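**Asmont Automation** | October 21, 2021

1/ Asmont is pleased to announce that the Clovia two-arm tabletop kit is now open for institutional orders. The kit has been in limited release to teaching labs and service-robot groups since March.

2/ Each Clovia kit includes:
- two arms with two-fingered grippers
- mounting hardware for a standard work table
- power supply, cabling and a spare set of finger pads
- the Lodhi control software, with a license for one site

3/ The kit is intended for household and light cleaning tasks that call for both hands: holding a container while filling it, folding, wiping, and sweeping debris into a dustpan. It is not rated for food service or for use near unsupervised children.

4/ During the limited release, partner sites logged 1474 task runs. Of these, 299 were sweeping runs. Operators reported that the dustpan task needed the most practice – the arm holding the pan must stay steady while the other arm moves the brush.

5/ We also received 106 written comments from operators. The most frequent request was for clearer guidance on cable slack at the wrist and elbow. Section 2 of the setup guide has been rewritten, and current users may download the new version from their account page.

6/ A second request concerned grip on curved handles. The revised finger pads have a softer face and are included with all new orders. Existing customers may request a set at no charge through the support desk.

7/ Lodhi now allows an operator to save a starting pose for each arm separately. Sites that switch between left-handed and right-handed tasks will no longer need to keep two full profiles.

8/ Training is provided by our service partner, Rirkia. The standard course takes place at the customer's site and covers assembly, safe stops, daily checks and a first set of tabletop tasks. Remote sessions are offered where travel is not practical.

9/ "We ask new sites to begin with ordinary objects they already own," said Brittany Leclerc, head of customer programs. "A brush, a pan and a few crumbs will show an operator a great deal about timing between the arms."

10/ Orders, loan requests and questions about site requirements should be sent through the contact form on our website. Please include your table dimensions and the type of power outlet available. Loan units are limited to one per institution.

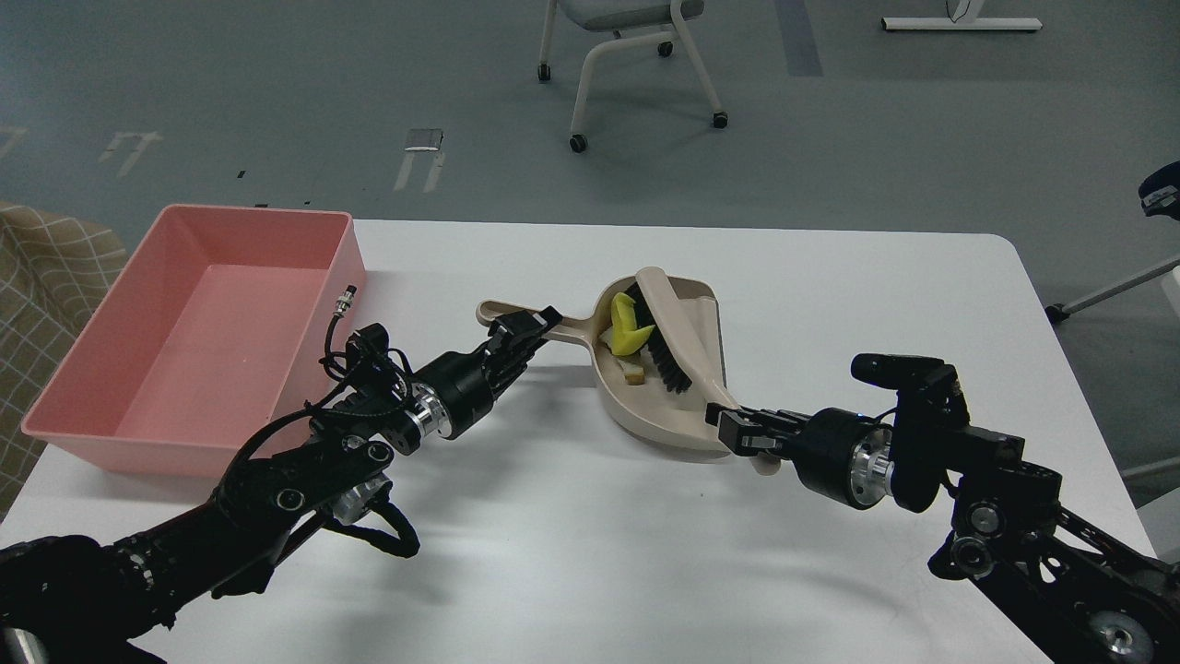

Two-arm dustpan and brush task on the tabletop.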